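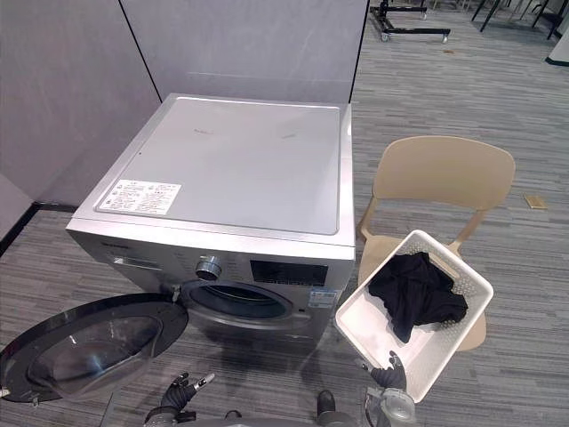 16th August

Long day, sore feet, and I've eaten nothing but toast, so this will be a ramble. The washing task is finally going the way I hoped it would! I've been trying to work out since spring whether Hurkier learns better from lots of tidy, near-identical demonstrations or from a smaller, messier lot where we keep changing things about. Tín has always been on the messy side. I was on the tidy side until this week, mostly out of stubbornness and because I'd already written half the methods section.

So, the method, while I still remember what we agreed. One policy, Doãn, gets trained on the tidy set: same seat under the basket, same clothes, same starting pose. The other, Huneck, gets the messy set, where the seat gets swapped, the clothes change and the arms start wherever we happen to leave them. Each set has 100 demonstrations, and then both get tested on layouts neither has met. Comfort Ankrah picks the test layouts and won't tell me what they are beforehand, quite rightly, as I'd only go and fiddle.

We did 22 test runs today, split evenly. Doãn managed three and Huneck managed eight. EIGHT! I made Comfort read the sheet back to me. A run only passes if the clothes end up fully in the drum with no sleeve dangling over the rubber, and she is very strict on sleeves (I lost an argument over one before lunch and I'm still a bit cross).

The stool layouts were where the two came apart most. Doãn kept reaching to where the chair's seat would have been, ever so confidently, and knocking the basket sideways. Huneck hesitated - a sort of little hover with both hands - and then went to the right place more often than not. I could watch that hover all day. Tín thinks it's the policy being unsure and wants to measure it properly, which means more work for me but he's probably right.

The teal stuff is good for us too, by the way. It stands out in the dark of the drum, so scoring takes seconds.

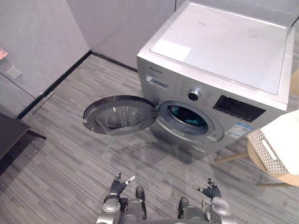

## Black clothes, grr

Still our worst case. Black on a dark drum is miserable for the vision side and the hand tends to close a bit early, or on one fold only. I dropped the closing speed on Hiltar (our grip controller, which I've been ignoring for weeks) and the holds got firmer straight away. Far too few goes to put in the paper, but I went and made a tea to celebrate. 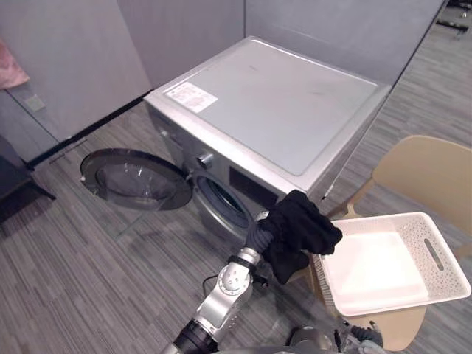 *Black garment in the gripper by the open drum, basket empty on the chair.*

Tomorrow: rerun the black set with the slower grip on both policies, ask Tín how he wants hover time logged, and rewrite that wretched methods section. Comfort wants the whole lot done again in October with a different basket. Bed now.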